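Trirkik
1/ People keep asking me whether machines can do the small jobs in a café yet. I manage the front counter at one in Plircombe and I read a lot about this in the evenings, so I'm going to write down what I think in one place. Long thread, sorry.

2/ By small jobs I mean the refilling and tidying. Coffee machines have been automatic for years and do a good job. Dishwashers too. The bit that hasn't moved is everything between the machines, and that is most of a shift.

3/ If you've never done it: stirrers, straws, napkins, sugar, lids, milk jugs, wiping down, bins, wiping down again. None of it is hard. A new starter has it by the end of their first morning.

4/ It's also the work that gets dropped first when there's a queue. So I would like a machine to do it. I'm not against any of this. I want that to be clear before the replies start.

5/ I went to a demonstration day at Plustville in May. Several companies had stands. The one I'd gone to see was Yeh, who had two arms on a column behind a mock counter.

6/ It picked up cups, put them on a tray, and moved the tray. It was careful and it was slow. I timed one full go at 171 seconds. One of my staff would do the same thing in 15, while talking to somebody.

7/ I don't think speed is the main problem, though. If it worked through the night while we were shut, I wouldn't care how long it took. A slow machine that finishes is fine by me.

8/ What I asked the man on the stand was whether it could fill the napkin dispenser. He was straight with me and said no, not a make it hadn't practised on, and not from a new packet.

9/ Think about what that job is. You get the dispenser open. You open a packet that is thin and slippery and tears where it likes. You take out a stack that wants to fan out in your hand. You square it up, push it in against whatever is holding it, and get the cover back on.

10/ There are at least three different kinds of handling in there. The dispenser is stiff and needs a bit of force. The packet needs hardly any. The stack of paper needs enough to hold it together and no more, and it changes as you squeeze.

11/ A person goes from one to the next without thinking. From what I've read, getting a gripper to do that is still a research subject. They can do each part on a good day. Doing them all in a row, on a counter they haven't seen, is where it goes wrong. 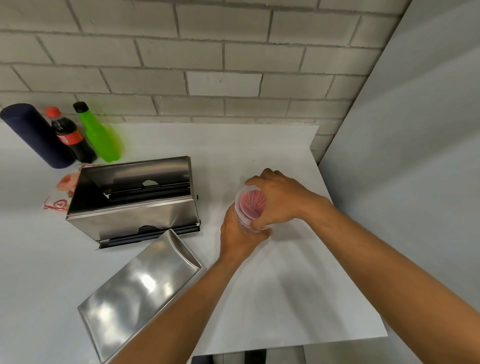

12/ Stirrers and straws are another one. A full pot of thin sticks looks like a single object until you tip it too far, and then it's a floor full of separate ones. You feel it start to go through your fingers before you see anything.

13/ Taking one stick out of a full pot is worse. They grip each other. We do it with a sort of pinch and wiggle. I asked about this at Plustville as well and was told it was "on the list".

14/ And clear plastic is a known nuisance. Cameras that measure depth tend to look straight through it or get a muddle of readings from the edges. Shiny metal is a nuisance too, as it throws the lights back. A café counter is largely clear plastic and shiny metal.

15/ I've had people say "so change the counter". Fair point, and I think it's the most sensible thing anybody has said to me on this. If you paint everything matt and give it a handle, a machine can cope with far more of it.

16/ That's how factories did it. They didn't build a machine that could manage any old bench. They made the bench suit the machine. Parts arrive facing the same way, in the same tray, every time.

17/ The trouble is that a café counter is shared with the public. Things get left on it. Someone's drink bottle, someone's phone, a child's glove. A machine has to know what belongs there and what doesn't, and leave the second lot alone.

18/ My staff know this without being told. Half a bottle of cola by the wall might be rubbish and it might be a colleague's lunch. You look at where it is and what time it is and who's on. I can't see how you would write that down.

19/ Raimonds Mägi, who I used to work with and who now fits conveyors, disagrees with me. He thinks you wouldn't write it down at all. You'd show the machine thousands of hours of people doing the job and it would pick up the habits.

20/ That does seem to be how it's going. The newer systems learn from people's hands. Someone does the chore over and over and the recordings are used as training. I think it's a better idea than the old way of programming each move.

21/ My doubt is about the odd cases. You can watch a great many refills before you see a dispenser with a bent catch. When you meet one, you need to know that pulling harder will break it. Ours had a bent catch for most of last winter.

22/ Raimonds says people break catches as well. True. We have broken 3 since I started.

23/ So here's my own list of where things stand, from what I've seen with my own eyes and not from adverts.

24/ Works now: washing up if a person loads it. Floor cleaning if the chairs are up. Making a coffee to the same recipe all day. Carrying a tray along a clear route. Counting stock, if every shelf is laid out for it.

25/ Works in a demonstration: picking up a cup, stacking cups, wiping a flat surface, putting a known object in a known box, folding a towel if you give it time.

26/ Doesn't work yet, or I haven't seen it: opening soft packaging cleanly. Refilling a dispenser it hasn't met. Handling a bundle of thin things. Wiping round objects and putting them back. Noticing that something is sticky.

27/ Sticky deserves its own post. You find a sticky patch with your forearm. There's nothing to see. I have no idea how a camera would find it, and I never saw an arm at Plustville with anything like skin on it.

28/ Home is harder than work, I think. Vija Žukauskas asked me this in a reply to something else, so I'll answer it here. At work there's one right place for each thing and it's on a sheet by the till. At home there isn't a sheet.

29/ My kitchen drawer has batteries, string, birthday candles and a tape measure in it. I know which of those I'd throw away. I wouldn't want to spend an evening explaining it to a machine, and I'd want the candles back if it guessed wrong.

30/ Cost, as people always ask. I wasn't given a price by anyone at the event. I was given leaflets. Until there's a price I can put next to an hourly wage, I can't tell my owner whether it's worth having.

31/ I'd also want to know who comes out when it stops. Our coffee machine has an engineer who can be here the next day. If the thing that fills the napkins is down for 5 days, we're filling the napkins, and we're walking round it while we do.

32/ What would change my mind is simple enough. Bring it to a counter it hasn't seen. Give it a sealed packet of napkins, a dispenser, a pot and a box of stirrers. Leave the room. Come back at closing time.

33/ If it's done and nothing is broken or on the floor, I'll say it works. I don't need it to be quick and I don't need it to talk to me. The one at Plustville talked quite a lot.

34/ I did like watching it, for what that's worth. There was a moment when a cup slipped and it stopped, opened its fingers and took hold again lower down. Last year's machines would have carried on to the tray with nothing in their hands.

35/ So it is getting better, and faster than I'd expected. I'd put cup clearing within reach for a place like ours. Napkins and stirrers I would put a good bit further off, and I'd be happy to be wrong.

36/ A few replies already asking about self-serve dispensers that give out one stirrer at a time. Yes, they exist, and we had one. Somebody still has to load it, with the sticks all lying the same way, and it jams if one is bent.

37/ That's a good example of a machine that did remove a job. It removed the customer's job of picking one out of a pot. Ours was the refilling, and that took longer afterwards. We went back to the pot.

38/ Vija has asked if staff are worried. Mine aren't, much. The worry I hear is about hours being cut before the machine can do the work, so that fewer people end up doing the same refills plus looking after a robot. I think that's a reasonable thing to worry about.

39/ If anyone has one of these running in a real café, with real customers, I'd like to come and see it on an ordinary afternoon. I'll pay for my own coffee. Messages are open.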